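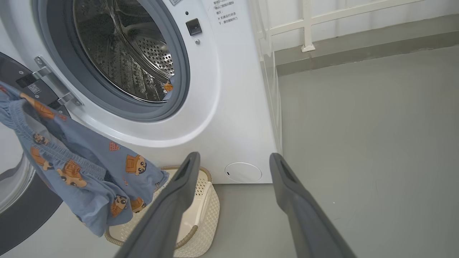
Laundry won't drop into the basket at the washer door – home build, need ideas
Posted by Drida, 30 Nov 2020

Hi all! Long-time reader, first time I've had to ask anything. I've been building an arm at home since August, mostly in the evenings, and the job I gave it is unloading the front loader. Everybody told me to start with stacking blocks. I did blocks for a weekend and got bored, so laundry it is.

The setup: an arm on a homemade cart, a two-finger gripper, a small camera at the wrist looking out past the fingers. The cart rolls up to the washer, I open the door by hand (one problem at a time), and the basket goes on the floor right under the opening. The arm reaches into the drum, closes on something, backs out, moves down and lets go over the basket.

Towels are fine. T-shirts are mostly fine. What kills me is anything with elastic in it, like pajama shorts. The waistband rides along the rubber gasket on the way out and grabs, and then one of two things happens. Either the fabric slips out of the fingers and stays half in, half out, or the fingers hold on fine, I open them over the basket, and the shorts just hang there because a bit of the hem is still caught back at the door. The arm has no idea. It goes back in for the next item with shorts dangling in front of the camera, and then the picture is useless to it.

I've tried squeezing harder, which made the motor hot and didn't change much. I've tried going slower too. Going slower helps a little, but a load already takes 59 minutes to unload and my family has opinions about that.

Things I'm wondering: should I put something grippy on the fingertips? Should the arm shake the item? And is there a sane way to tell from the wrist camera that something is still stuck on the gasket? The gray rubber is dark and so is the door glass, and socks disappear against both. I'd like to keep this cheap, I've already spent more than I admitted to at home.

Thanks for any help – even "buy a top loader" is welcome at this point.

Ernen

Fun project! I did something close to this in our shared workshop, with a hamper in place of a washer, so take the gasket part with some salt.

Don't shake it. I shook it. The item swings, wraps around the wrist, and you spend the evening picking threads out of a joint. What worked for me was changing the way out. I'm guessing you back out in a straight line and then drop down right away? That drags the cloth over the bottom lip, where the rubber folds. Lift toward the top of the opening while you're still inside the drum, come straight out a good long way, and only then go down. I come out 500 mm before lowering anything, and if your cart can't reach that far back, roll the cart. It's ugly but it works, and a waistband has to let go of the rubber at some point if you keep pulling away from it.

For the fingertips I use strips cut from a silicone baking mat, stuck on with double-sided tape. Replace them when they get linty, or wipe them with a damp rag. If your fingers have any kind of slot or recess near the tips, lay the strip over it, otherwise thin fabric gets pinched in there and then it really won't let go.

Also, check your release. Mine only opened partway between picks because I was trying to save time. Going to fully open fixed maybe half of my "it just hangs there" cases.

On speed, I'd leave it alone until the drops are reliable. You can run it at 70 percent and make up the time by not going back for the same sock over and over.

Dương

Second the baking mat.

For the stuck check I wouldn't use the wrist camera at all. As you say, it's got laundry in front of it exactly when you need it. Put a cheap webcam off to the side on a tripod, looking across the front of the washer, and take 2 pictures: one with the door open and the drum loaded before the pick, one after the release. Compare just the strip between the opening and the top of the basket. If there's a big change in that strip, something is hanging, so grab it again lower down and pull away from the machine. No learning, no training, it's a few lines of code. Keep the room light on and the cart parked in the same place for both pictures or you'll get false alarms all day.

Wavanard

get a top loader lol

(sorry. but my cousin has one and just tips it)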